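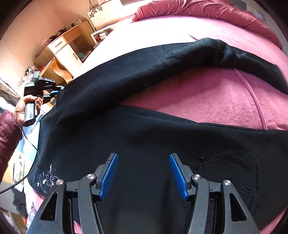

Trerkudura is a style of garment folding that takes its name from the hill town where it grew up, and it is one of the most charming household crafts of its region. A shirt or jacket is laid flat, turned in on itself along two long creases, and then rolled from the hem so that the collar ends up on the outside, holding everything together without pins or string.

The style was first written down by Lucrezia Caruso, a tailor at the Marchetti workshop, whose slim handbook lists 40 folds, 7 of them for coats alone! Her drawings are wonderfully clear, and many families still learn from them. Rostyslav Vasylenko later added six folds for knitwear, including the much-loved Colum, a square bundle that keeps heavy sweaters from stretching at the shoulders.

Dark cloth is traditionally folded inside out, which keeps lint off the face of the fabric. Linen is folded while slightly damp, and wool only after a night of airing.

A folding fair takes place in the town every October, with a lively contest for children and a longer one for adults, who have 60 minutes to fill a travel trunk.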